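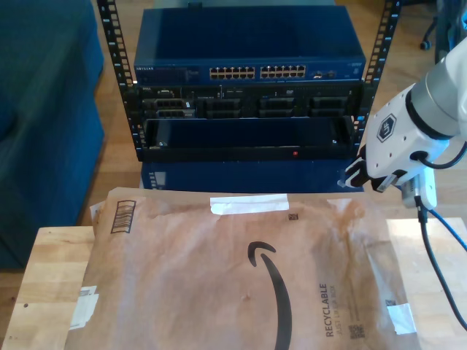

A blue network switch at the top of a black rack, with a server under it.

Why Does Bread Rise?

Put a ball of bread dough in a warm bowl, leave it alone, and it grows. The dough gets bigger because it fills up with gas. The gas comes from yeast.

What is yeast?

Yeast is a living thing, but it is far too small to see one by one. It belongs to the same family of life as mushrooms. The dry yeast in a packet looks like tan sand. Each grain is made of many yeast cells that are resting. When they get water and something to eat, they wake up.

What does yeast eat?

Yeast eats sugar. Flour does not taste sweet, but it is full of starch, and starch can be broken down into sugar. As the yeast eats, it gives off a gas called carbon dioxide. It is the same gas that makes soda fizzy.

Why doesn't the gas float away?

Flour has protein in it. When you add water and knead the dough, the protein joins up into long, stretchy strands called gluten. The strands trap the gas in little pockets — a bit like thousands of tiny balloons stuck together.

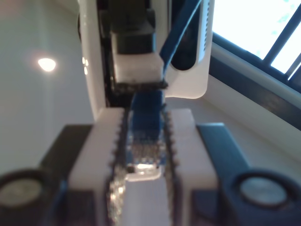

If you don't knead the dough enough, the pockets are weak and the gas leaks out. The loaf will be flat and heavy. You can still eat it, and it makes good toast.

Does it matter how warm the room is?

Yes. Yeast works slowly when it is cold and faster when it is warm. In a cold kitchen in February, dough can take twice as long to rise as it does in summer. Very hot water kills yeast, so use water that feels just warm on your wrist.

What happens in the oven?

A baker sets the oven to 400 degrees Fahrenheit for a plain loaf. The gas in the pockets gets hot and spreads out, and the dough puffs up one last time. Then the yeast dies, the gluten sets firm, and the holes stay where they are. After 30 minutes or a little more, the crust is brown.

Try it yourself

Stir 3 teaspoons of dry yeast and a spoonful of sugar into a cup of warm water. Wait ten minutes. Foam on the top means the yeast is awake and making gas.

Words to know

Starch — the part of flour that can turn into sugar.
Gluten — stretchy strands that hold dough together.
Knead — to push and fold dough with your hands.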